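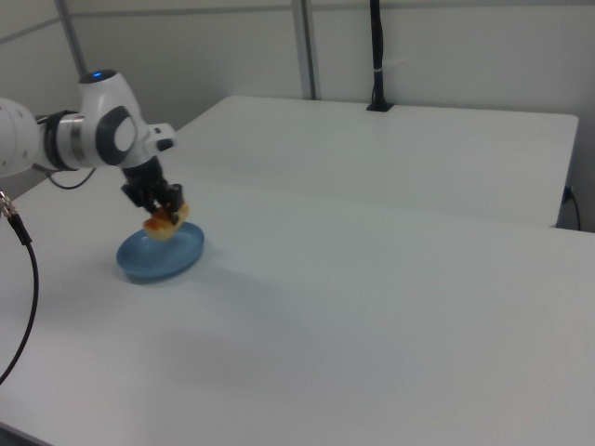 Handaditz College students to put robot arm to work on the breakfast plate

Students on the evening robotics course at Handaditz College will show their spring project to the public in January, when the workshop on the ground floor opens its doors for an afternoon of demonstrations, short talks and a friendly contest between teams.

The project is called Jelau. Its aim is simple to state: a robot arm with a two-finger gripper should pick up a piece of soft food, hold it without crushing it and set it down on a plate. The students have been working on it since the start of the college year, and 14 of them will take part in the open afternoon.

The course is run by Albertina Serrano, who has taught at the college for nine years and worked in packaging before that. She chose food for this year's project after two years in which the class used wooden blocks.

"Blocks are kind to beginners," said Ms Serrano. "They are all the same size, they have flat sides and they don't mind being squeezed. By the spring everyone could do it and some of them were bored. Bread and cake are a fair bit harder. Two slices from the same loaf behave differently, and a piece that is fine at six o'clock has dried out by eight."

How the course works

The class meets every Monday evening for two and a half hours. Students work in teams of three or four, and each team writes its own program for the arm. They are given the same starting position, the same plate and the same time limit. How they get from there to a finished move is up to them.

Most teams begin by guiding the arm through the move by hand and recording the positions. They then change the speed, the height of the approach and the distance between the fingers until the food arrives in one piece. Two teams have gone further and are training a program on recordings of earlier attempts. The class has kept 1,972 recordings so far, including the failed ones, and any student may use them.

Each team keeps a written log. The logs are marked along with the program, and they count for half of the final result. Students are expected to note what they changed, why they changed it and what happened to the food. Ms Serrano reads them every fortnight and returns them with comments.

The arm is shared between all the teams, so time on it is booked in slots of 20 minutes. Students who are waiting can test their programs on a simulator, which runs on the college's ordinary desktop machines.
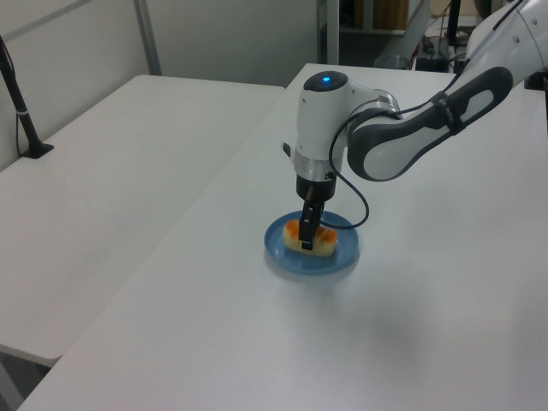 Why does the class practise with soft food?
Soft food changes shape when it is gripped, so students have to think about force and finger spacing as well as position. It is also cheap, easy to replace and familiar to everyone who joins the course.

The contest

Teams at the open afternoon will compete for the Pylypenko Cup, a small trophy named after the street where the college had its first workshop. Each team has three attempts. Points are given for a clean lift, for placing the food fully inside the rim of the plate and for leaving it whole. Points are taken off for crumbs on the table, for touching the rim with the gripper and for running over time.

The food will be supplied on the day and the teams will not see it beforehand. Last year's contest, with blocks, was settled by a single point. The judges expect lower scores this time.

Visitors who would like to try the arm themselves can do so once the contest is over. Sessions will last five minutes each, with a student on hand to help. Children under 12 should come with an adult. Names can be put down at the desk from 1.30 p.m.

Support for the project

The course has been supported this year by Ondusach, a local maker of bakery equipment, which has given the college a grant of £3,000. The money has been spent on spare gripper fingers, two work tables and places for students who could not otherwise pay the full fee. Engineers from the firm have visited the class twice to talk about how baked goods are handled in a factory, and they will be judging the contest.

Ondusach has no claim on the students' work. All programs written for Jelau belong to the teams that wrote them, and the college will put those that the teams agree to share on its website at the end of the course, with the logs.

After the course

Students who finish the year receive a college certificate in practical robotics. Of those who completed it last year, four have gone on to full-time study in engineering and two have found work as maintenance technicians. Others take the course out of interest. The present group includes a school cook, a retired surveyor and several sixth-formers.

"I came to learn some programming and I have spent most of the autumn thinking about sponge cake," said one of the sixth-formers. "My team dropped 11 pieces in one evening. We know now that we were closing the fingers too late."

Places on next year's course can be reserved from the end of the month. No experience of programming is needed, although applicants should be comfortable using a computer and able to attend on most Mondays.

Entry to the open afternoon is free and there is no need to book. The workshop has step-free access from the car park. Doors open at 1.30 p.m., the contest begins at 2 p.m. and the building closes at 5 p.m.

Press enquiries and requests to visit the class should be sent to Albertina Serrano at the Handaditz College workshop office.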